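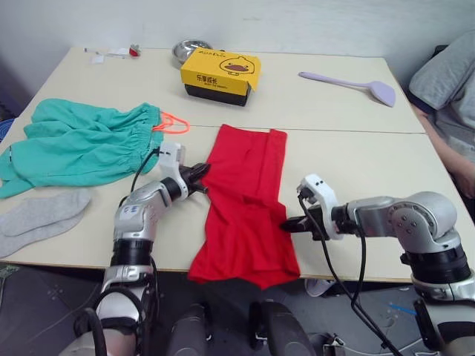

Rullitz opens rental of two-arm garment handling kit

13/01/2021

Rullitz has begun taking orders for a rental version of its two-arm garment handling kit, which until now was sold only as a complete purchase. The rental covers the arms, the grippers, the wrist cameras, the control computer and the Utico software licence. Deliveries start in March from the company's workshop in Movdale.

The kit is meant for laundries, clothing returns centres and teaching laboratories that want to try automated handling of soft goods on an ordinary table. It does not come with a conveyor or an enclosure. Both arms work from the same side of the table and reach in over the near edge, leaving the far side clear for stock, trays or a wall.

The minimum rental term is 3 months. Prices are given on application and depend on whether the customer takes the optional training visit. Carriage is charged separately in both directions.

What the kit contains

Each arm carries a black two-fingered gripper and a camera on a white bracket at the wrist. A further camera, supplied with a stand, gives the overall view of the table. The software uses the overall view to choose where to take hold of a garment, then switches to the wrist views for the last part of the approach.

Eduardo Esteves, who leads product work at Rullitz, said the wrist cameras were the main change from the previous kit. "From above, a hem and a crease can look the same," he said. "Close up and at a low angle there is more difference between them, and the software can correct the grip before the fingers shut."

The fingers taper to an angled tip, and the broad faces have a fine crosshatched texture. Rullitz says the shape is intended to slide under a single layer of cloth lying flat on a table. Replacement fingers can be fitted with a hex key and do not require the wrist camera to be calibrated again.

Table surface and lighting

The installation guide asks for a plain, pale, matt table top and even light. Gloss finishes are not supported, as reflections upset the edge detection. A trim strip along the table edge is acceptable if it sits flush with the top. The strip has to be marked once in the set-up screen so that it is not read as a fold or a hem.

Other objects may stay on the table during work. The software marks them as areas to avoid, though customers are advised to leave a hand's width between any loose item and the garment being handled. Long cords and drawstrings should be tucked in where possible.
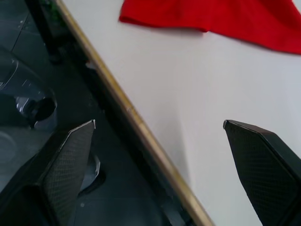 Results of the trial

A trial of the kit was carried out by Herrera, a contract laundry, on mixed casual clothing. The log covers 317 garments. Tops and trousers with a plain weave gave the fewest stoppages. Thin knitted items gave the most, usually at the first grip, where the fingers picked up two layers instead of one.

Agustina Valdebenito, operations manager at Herrera, said the laundry would keep the kit for sorting and flattening but would continue to fold by hand for the time being. "Flattening is the slow part for us, and the arms can be left to get on with it," she said. "Folding to a customer's standard is a different matter. The sleeves come out uneven and someone has to go over them."

She also asked for better cable routing. In the kit as supplied, cables drop from the wrist and forearm and hang over the front of the table, where they can be caught by a trolley. Rullitz has said that a clip set will be included with rental units and posted to existing customers on request.

Safety and staffing

The arms run at reduced speed whenever the table is in shared use. A stop button is supplied on a lead long enough to reach either end of the bench. The rental contract requires a named operator on site and a written risk assessment before the first powered run. Rullitz supplies a template for the assessment but does not complete it for the customer.

The optional training visit covers start-up, calibration, recovery after a dropped garment and the recording of new handling routines. Recorded routines remain the property of the customer and can be exported at the end of the term.

Limits of the current release

Socks, gloves and other small paired items are not supported. Garments with rigid parts, such as belts or large buckles, should be removed from the batch. Damp cloth can be handled, but the grip force has to be set by hand. Rullitz has given no date for automatic grip setting.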